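The Great Binder Clear-Out

Well, I finally did it. After putting it off since March, I sat down with the club's binders and went through every last one of them, and I have the paper cuts to show for it!

For anyone new to the Vuvodon Seed Exchange, we still keep our lists on paper. I know, I know. We do have the spreadsheet (thank you, Thu Đàm, for wrestling it into shape), but plenty of you like to stand at the swap table and run a finger down a printed column, and I'm the same way. The trouble is that every time we print a new list, the old one stays in the binder behind it. I found three different tomato lists in one folder, all with different spellings of Cherokee Purple, plus the instructions for a coffee urn we gave away ages ago.

So I've started over. The old printouts came out in one big handful per folder, and anything with handwriting on it got set aside, as some of those margin notes are gold. Somebody wrote "DO NOT plant near the garage" next to a morning glory and underlined it twice. If that was you, I'd love to hear the story.

The new master list runs to 3,851 entries, which sounds wild until you remember that it goes back to the beginning and includes every packet anyone has ever handed in. About 2,000 of those are beans. We are a bean club, people! I've been saying it for years.

The printout is in small type, I'm afraid, with the column labels turned sideways along the top so everything fits across the page. Bring your reading glasses. Thu is going to try a larger version for the bean pages, so let her know if you'd use it. 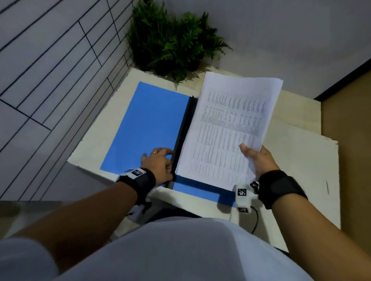 I did think about getting fancy new binders, and then I looked at the prices and went right back to the ones we have. They're perfectly good once you take the junk out. I've put fresh labels on the spines and they'll live on the low shelf by the sink, where the egg cartons used to be. Please don't put the egg cartons back.

Two favors to ask. If you took a list home over the summer, check the bottom corner, and if it doesn't say 31 August 2019, toss it in your recycling and pick up a new one at the next swap. And if your seeds are listed under the wrong name, pencil in the fix right on the page. Pencil, please, so I can read what's underneath.

Oh, and I have a whole bag of spare sheet protectors if anybody wants them. Some are a little cloudy but they work fine for recipes.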